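Trirnus open day, and the arm that wouldn't let go

So I finally got to the Trirnus open day in Clodarbridge, after missing it last year over a flat tire. September 20, 2023, a Wednesday, and the parking lot was still packed by ten. They let us through in groups of 21, with badges and those foam earplugs that never stay in my ears.

I'd come for the table-setting cells, and of course that's where things went wrong! Our guide, Ona Ozoliņš, had just told us the Komex controller had done 2,601 runs since the last serious fault. Then one of the arms closed on a spoon, lifted it, and froze. The gripper stayed shut and the motor started to whine. Somebody behind me laughed. Ona didn't - she hit the stop button before I'd even worked out there was a problem.

The whine was the part that bothered me. She said the motor was still trying to squeeze, and it can heat up fast if it's left like that (up to 100 degrees, in one bad case back in the spring). The fault light should have come on and it hadn't. They locked the cell out, hung a tag on the switch, and a tech from Jõgi spent the next half hour with his head in the cabinet. He found a loose connector, the kind that looks fine until you wiggle it. We were moved back behind the yellow line, and I lost my good spot by the glass.

I did like that they let us stand there and watch all this. At the last factory I toured, we got hustled off to the gift shop.

Cable slack was what I kept asking Ona about after that, because a connector doesn't work loose by itself. She said they'd had 3 faults of that sort this year, all near the wrist, where everything bends the most. Look at the purple cable on the right arm, looping back over the gripper and bending sharply above the open table. I'd want a clip on that before I let it anywhere near my mugs, and I told her so. She wrote it down.

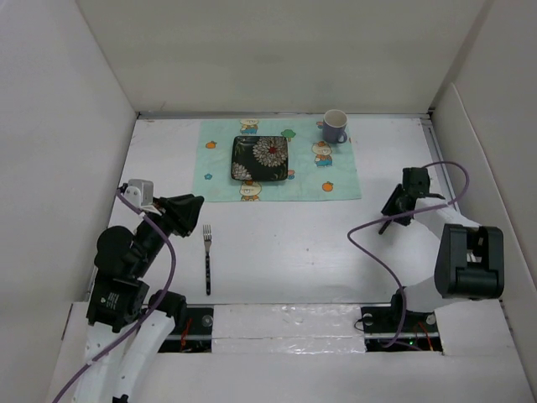
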